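Print this page | E-mail this page

Week 5 handout: Notes on the demonstration session at Dodstead

Shares: 9 | Comments: 5

These notes cover the material shown during the February visit to the Dodstead workshop. They assume the reading on end effectors and should be kept with the Week 4 notes on coordinate frames. Students who were on the other bus and saw the stations in reverse order will find the content is the same.

1. Background to the visit

Dodstead runs an open day each year for students in the mechatronics and automation streams. The morning was given to industrial palletizing and the afternoon to data collection for manipulation. Kuldeep Srivastava led the first part and Cempaka Hartono the second. Mounir Saber answered questions on calibration, and several of his answers are included in section 4.

The workshop is divided by a corridor. The palletizing cell, called Hourani on the floor plan, is fenced and interlocked. The manipulation area is open and needs no lockout, but the rule on loose sleeves and lanyards applies in both.

2. The palletizing cell

The Hourani cell handles cartons of one size from a single infeed conveyor. The arm carries a vacuum gripper with two independently switched zones. Points to note from the run:

- The approach move is joint-interpolated. The final descent to the carton is linear. The changeover height is set in the program and was raised between the first and second runs to show the effect on cycle time.
- Vacuum is switched on before contact. If the pressure sensor does not reach its threshold within the set delay, the arm retracts and tries once more before it faults.
- The light curtain was broken deliberately with a foam rod. The arm came to a controlled stop and held its load. Restart required a reset at the panel outside the fence, with the gate closed.

The question on the tutorial sheet about stop categories refers to this test. A controlled stop with power available to the actuators until the stop is achieved, and then removed, is Category 1. If power is kept on afterward, it is Category 2. Several people mixed these up on the day.

3. Teaching by demonstration

The second station was concerned with how a robot is given a task that is awkward to program point by point. Cartons of one size are a solved problem. Cloth, bags and anything else that changes shape when touched are harder, as there is no fixed grasp point to write down.

Three methods were compared:

Teleoperation. A person drives the robot arm remotely and the joint positions are recorded. The data match the robot exactly. It is slow, and the operator has little sense of contact force unless the controller provides feedback.

Kinesthetic teaching. A person moves the arm by hand with the motors made compliant. Contact is easier to judge. The person's body tends to block the cameras, and large arms are tiring to push.

Hand-held grippers. A person holds a gripper and does the task directly, with no arm present. The position of the gripper in space is tracked and its opening is logged. Collection is quick, and the equipment can be carried to the task. The cost is that some recorded motions may be out of reach for the arm that has to reproduce them.

Cempaka's group uses the third method under the project name Gostero. The exercise set is made up of household handling tasks, starting with single items going into and out of open containers. Each attempt is called an episode. An episode begins from a stated start condition, contains one task and ends when the hands return to rest. Nineteen episodes were recorded in the afternoon — fewer than planned, as the tracking had to be restarted after lunch.

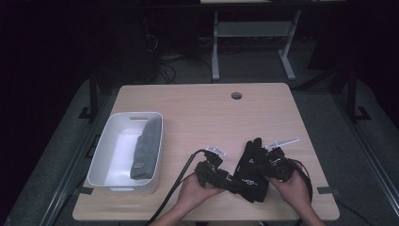 The start condition matters more than most of the class expected. If the item is always placed in the same position, a learned policy may do no more than replay one path. Position and orientation should be varied on purpose between episodes, and the variation written down. Cempaka's preference is to set the range of positions before recording starts, so that the operator is not choosing easy ones late in the day.

4. Calibration and timing

Mounir's part dealt with the link between the tracked point and the gripping point. The tracking system reports the pose of a reference on the device. The task depends on the pose of the fingertips. The two are related by a fixed transform, found once and checked at the start of each session. Written in the notation from Week 4:

T(world, tip) = T(world, ref) × T(ref, tip)

An angular error in the second term grows with distance. At a lever arm of 40 cm, one degree of error moves the tip by 7 mm, enough to miss the edge of a folded cloth.

Timing was the other topic. Camera and tracker data arrive on separate clocks and have to be aligned before use. The check shown was a sharp tap on the table, visible in both streams.

5. For the tutorial

a) Sketch the frames for a hand-held gripper and label each transform.
b) State which of the three methods in section 3 you would use for folding cloth, and give one limitation.
c) Explain why a policy trained on hand-held data may fail on an arm with a short reach.
d) Identify the stop category shown at the Hourani cell and justify the answer.

Answers go to Hervé Tessier before the next tutorial. Sketches may be done by hand if the labels are legible. The Pemus simulator is available in the lab for part (c) but is not required.

Print this page | E-mail this page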